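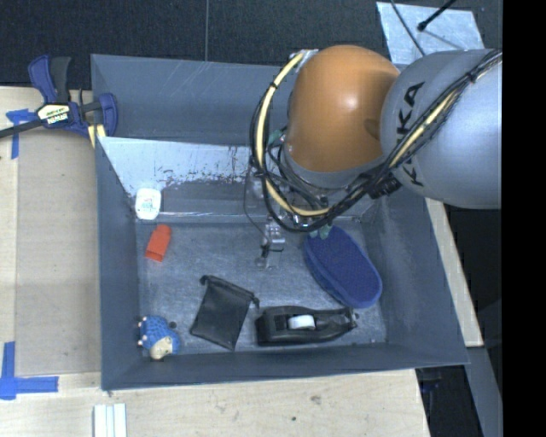
Page 2

Futano Building Services
Tenant Support Desk, Ticket Log
Subject: Intermittent loss of hot water, second floor, Ljungberg House
Category: Plumbing and heating
Priority: Normal, raised to High
Status: Monitoring

Continued from page 1.

Entry, 8:15 a.m.
The tenant reports that the hot water at the second-floor kitchen sink runs for a short time and then turns lukewarm. The restroom faucets on the same floor are affected in the same way. The ground floor has reported no trouble. The tenant has been asked to note the time of each further failure and to leave the mixing valve under the kitchen sink in its present position.

Entry, 10:40 a.m.
The technician attended. The water heater is a Skirnine storage unit with a capacity of 1,000 liters. The display showed no fault code. The temperature at the heater outlet was steady and matched the set point. The temperature at the second-floor kitchen sink fell well below the set point within a few minutes of the faucet being opened. The heater and its thermostat were therefore ruled out, and attention was moved to the return loop.

Entry, 11:30 a.m.
The circulation pump was found running. The timer was set to operate 24 hours a day, as required by the maintenance plan. The return pipe was cool to the touch beyond the second-floor branch. Two causes were considered possible: air trapped in the loop, or a check valve that does not close fully and allows cold water to cross into the hot line.

Entry, 1:05 p.m.
The loop was bled at the high point. A small amount of air was released. Hot water returned to the kitchen sink, and the tenant was informed that the ticket would remain open pending a further check.

Entry, 3:50 p.m.
The tenant reports that the fault has come back. Priority raised to High. The cold supply to the janitor's closet on the second floor was shut off as a test. With this supply closed, the temperature at the kitchen sink held steady. With the supply open, it dropped again. The mop sink in the closet has an older faucet with a hose and spray nozzle attached. Both handles had been left open and the water held back at the nozzle, a condition that lets cold water pass through the faucet body into the hot side.

Action taken
Both handles at the mop sink were closed and the nozzle was removed from the hose. The cold supply was then reopened. Readings were taken at 3 faucets on the second floor and all were within the normal range.

Action outstanding
1. Replace the mop sink faucet with a model that has built-in check valves. The part has been requested from Grolska and is expected in June.
2. Post a notice in the closet asking cleaning staff to close both handles after each use.
3. Inspect the same type of faucet on the ground floor.

Note to tenant
Please report any further loss of hot water under this ticket and do not open a new one. State the faucet affected and the time of day. The ticket will be closed once the replacement faucet has been installed and tested.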